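Signed up for the Potmont rec badminton league in June because a flyer said "all levels." I have since met all the levels. I am the one they put under the other ones.

First match was doubles against a couple from Holroyd who didn't speak to each other once. They just knew. My partner and I talked the whole time, mostly the word "yours."

We lost 21-2. I'd like it noted that both points were mine - one off the net cord and one off the frame of my racket.

The league plays at Basis, the gym behind the tire shop. The ceiling has a beam right where a good high clear wants to go. Hit the beam and it's a fault. I have hit the beam more than 12 times this season. If the beam had a ranking it would be above me.

So I bought a better racket. The Flullik, lightest one they had. The guy at the counter asked what string tension I liked and I said "medium" like a man ordering salsa. 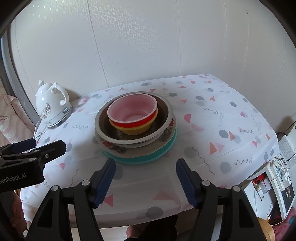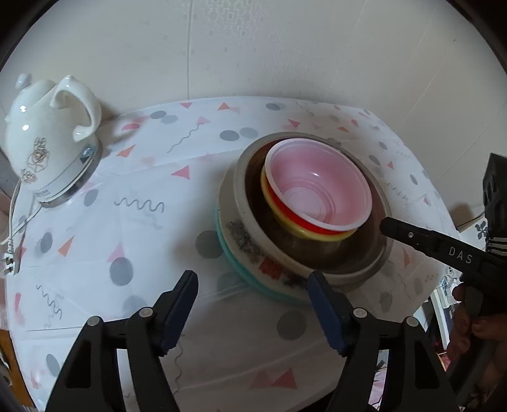 Anyway, the serve. You have to hit a low serve just over the tape so it drops past the short line. Mine either goes into the net or floats up at chest height like a birthday present. People are very polite about it right up until they smash it.

The folks who beat me worst are not young. Last week it was a 74-year-old in knee braces who stood in one spot and made me visit every corner of the court. He didn't sweat. He asked if I wanted a water break. I did.

Update, Tue 15 October: we won a game. An entire game! The other pair had to borrow a player off the next court, and he had just finished three matches, but the score sheet has no column for that.

Current standing is 53rd. My partner wants to enter the winter league too. She says we're "due." I've already paid the deposit, so I guess I agree.

If anyone has tips for the backhand clear, my replies are open. Please don't say "use your wrist." I'm using it. It's the rest of me that's late.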